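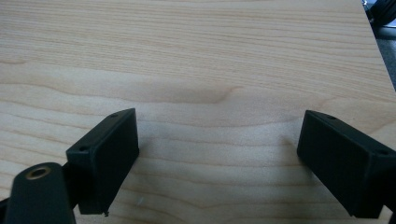 Renzo Cirillo reckons we should bunt more. He wrote it under last week's entry, in capitals, and then added that if Sindow had laid down even one decent bunt in the eighth against Sperling we'd be top of the table and he'd have slept. Renzo, I've thought about it all week and I'm coming round to you!

Home Diary Fixtures Scorebook Links

Last updated: 2nd September

Search this diary Go

Evening, very late

What a game. I'm still in my club shirt and I've got the scorebook open next to me and I keep going back to the sixth inning just to look at it. We won 5-4, at home, under a sky that threatened all evening and never did anything, and I don't think I've enjoyed a night of baseball so much since I started writing this.

I should start with Ida Weidemann, who pitched into the seventh on a shoulder that had her sitting out most of the summer. She had nothing in the first. Two walks, a ball off the end of the bat that dropped in behind second, then a proper line drive into the gap and we were three down before I'd sharpened my pencil. Dirk Voß went out to the mound and they stood there talking for ages, gloves over their mouths like the professionals do (I asked her afterwards what he said and it was about whether she'd moved her car). After that she was wonderful. She threw the slow curve for strikes, and Sperling's big left-handers were swinging as if the ball had been posted to them second class.

We got one back in the third on a wild pitch and another in the fourth when Sieglinde Kasten doubled down the line. Sieglinde came into the night hitting .267 and you would never guess it from the way she stands in there. I love watching her run. She rounds first with her head already turned, helmet half off, and the whole bench gets up.

Then the sixth! Bases loaded, one out, and Friederike Ostermann up with no hits in her last four games. She fouled off pitch after pitch. My pencil marks go right out of the box and into the margin. Then she hit one so softly that I thought it was a dead out, and it just kept going, over the second baseman and down on the grass, and two came in. Dirk brought in a third with a fly ball to centre and it was 5-3.

They got one back in the eighth and had a runner on third with two out in the ninth. I couldn't write. I had to fill in the last pitch from memory, and I've put it down as a called strike, low and away, though the Sperling coach would tell you something different. 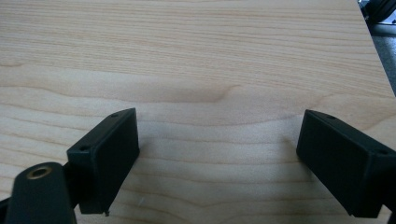
The scorebook argument

There is one thing I'm not settled on. In the fourth, before Sieglinde's double, their shortstop went to her right, got a glove on the ball and dropped it. I gave a hit. Their scorer gave an error. We had a very friendly disagreement over the fence and neither of us budged. I looked it up on the tram and ordinary effort is the phrase in the rules, and I do think that play needed more than ordinary effort, so a hit it stays in my book. If anybody who was there feels strongly, write in.

Bits and pieces

Flovo have said yes to new practice nets, to be up before the clocks change if the posts arrive. Indoor training moves to the school hall in November as usual.

I also stayed up to watch the highlights of the Allow final, with its crowd of 3071, which sounds enormous to me. We had about 50 tonight and they made a terrific racket.

Away on Saturday, early start. Renzo is driving, so I expect to hear a good deal more on bunting. Must remember the spare pencils and a cushion, the scorer's bench over there is murder.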